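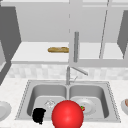 Seit Januar arbeite ich mit Sitari, und ich bin immer noch ziemlich begeistert. Sitari ist ein Regelpaket für simulierte Küchenaufgaben: ein Prüfprogramm, dazu ein Handbuch, das festlegt, wie eine Szene aufgebaut, benannt und protokolliert sein muss, bevor man mit ihr eine Greifstrategie bewertet. Klingt trocken, ich weiß. Aber wer schon einmal drei Wochen lang Ergebnisse verglichen hat, die gar nicht vergleichbar waren, liest so ein Handbuch plötzlich wie einen Krimi!

## Was drin ist

Das Handbuch hat 175 Seiten, der Prüfer läuft auf der Kommandozeile und braucht keine Grafikkarte. Man gibt ihm einen Ordner mit Szenen und Episoden und bekommt eine Liste der Verstöße zurück, jeweils mit Verweis auf den passenden Abschnitt. Bei uns waren das im ersten Durchlauf 514 Meldungen auf 3000 Episoden. Peinlich, aber lehrreich — ein großer Teil ging auf Objektnamen zurück, die in der Aufgabenbeschreibung anders lauteten als in der Szenendatei.

## Das Spülen-Kapitel

Mein Lieblingskapitel behandelt Spülbecken. Ein Doppelbecken ist für solche Regeln ein dankbarer Prüfstein: zwei Wannen, ein schmaler Steg, ein Hahn, an dem man hängen bleiben kann. Liegt links ein durchsichtiges Glasobjekt auf grauem Metall und rechts ein weißer Teller, sind das für die Wahrnehmung zwei sehr verschiedene Aufgaben. Sitari verlangt deshalb, dass Transparenz als eigenes Merkmal im Protokoll steht und Erfolgsquoten dafür getrennt ausgewiesen werden. »Gegenstand im Becken« reicht als Zielangabe auch nicht mehr, man muss sagen, in welchem.

Sehr gut gelöst finde ich die Regel zu Markierungen. Eine rote Kugel im Bild ist zum Debuggen wunderbar, sie verdeckt aber eben auch den Beckenrand und ein Stück vom Steg. Das Handbuch schreibt vor, dass Hilfsgeometrie in den Metadaten angegeben wird und dass Bilder mit und ohne Overlay nie im selben Trainingssatz landen. Dulce Cuautle aus unserem Team hatte das schon lange gefordert und durfte am Freitag sehr zufrieden in die Runde schauen.

Auch für Lebensmittel gibt es einen Abschnitt. Brot auf der Ablage oder Obst neben dem Geschirr gelten als »empfindlich«, und für diese Klasse muss eine Obergrenze der Greifkraft angegeben sein, auch in der Simulation. Ich fand das anfangs übertrieben. Inzwischen würde ich es nicht mehr weglassen wollen.

## Was mich stört

Die Fehlermeldungen sind nur auf Englisch und manchmal sehr knapp. »Rule violated: occlusion« hilft mir wenig, wenn ich nicht erfahre, welche Kamera gemeint ist. Version 2 soll das verbessern, Atif Jafri hat dazu schon einen längeren Wunschzettel eingereicht. Außerdem fehlen Regeln für unförmige Objekte. Ein schwarzer Klumpen ohne klare Ober- und Unterseite lässt sich im Schema nur als »sonstiges« führen, und genau daran scheitern die interessanten Griffe.

Und: Das Regelwerk ersetzt keine Sicherheitsbetrachtung am echten Arm. Das steht zwar vorn im Handbuch, dürfte aber ruhig fetter gedruckt sein.

## Im Vergleich

Vorher hatten wir Wotard im Einsatz. Das ist schneller eingerichtet und hat die hübschere Oberfläche, prüft aber im Wesentlichen nur Dateiformate. Für ein kleines Praktikumsprojekt würde ich es weiterhin nehmen. Sobald mehrere Gruppen Zahlen austauschen, klar Sitari — Erzsébet Szekeres konnte unsere Episoden damit ohne eine einzige Rückfrage nachrechnen, und das hatten wir vorher noch nie geschafft!

Wer anfangen will: zuerst das Kapitel über Benennungen lesen, dann den Prüfer auf einen kleinen Ordner loslassen und die Warnstufe auf »streng« stellen.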